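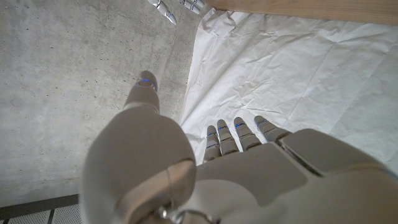 Une main de robot blanche, avec une petite lumière bleue au bout du pouce.

C'est quoi, le doublage ?

Tu regardes un film tourné en anglais, et pourtant l'héroïne parle français. Comment elle fait ? Eh bien, elle ne fait rien du tout ! C'est une autre comédienne qui lui prête sa voix, et moi j'adore ce métier.

Je suis allée voir Morenike Oyewole au studio Okoro, un matin de janvier. Elle doublait une princesse dans le film Trendton. Elle est debout devant un micro, le film passe sur un écran, et dessous défile une bande avec son texte — on l'appelle la bande rythmo. Quand un mot arrive sur la barre, hop, il faut le dire ! Si la princesse court, Morenike s'essouffle aussi, mais sans bouger les pieds (le micro entend tout, même les baskets).

Elle avait 449 répliques à enregistrer. J'ai essayé d'en dire une… j'ai fini ma phrase bien après la princesse, la honte !

Et les mots, qui les choisit ? C'est l'adaptateur. Il traduit, puis il cherche des mots qui collent à la bouche de l'acteur. Pour un « b » ou un « p », les lèvres se ferment, regarde-toi dans un miroir et essaie.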